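Tips for teaching the arm by hand: kitchen jobs

Wipe the counter before the first take and leave the things where they are between takes, unless you change them on purpose.

Zip bags are the hardest item in our kitchen set. Pull the slider to the same end each time. Move slowly when the fingers touch the film, and wait one breath before you close them. With the remote handles we keep the speed at 40 per cent for bags and 80 for the fruit and the basket.

If you make a mistake, do not correct it in a hurry. Open the fingers, go back and begin the take again. I stop after 58 takes – later ones become careless.
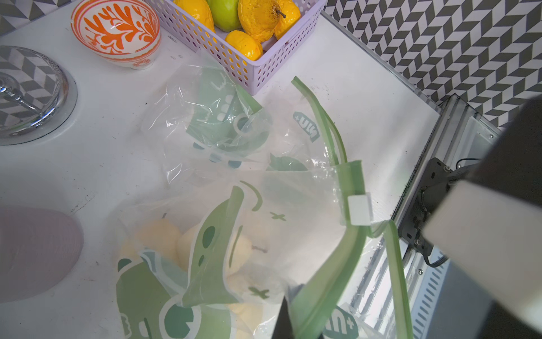

Hatice Dursun wrote to me that she guides the arm by hand for the slider and uses the handles only for lifting, as her wrist is steadier that way. She also shortens her takes in the evening.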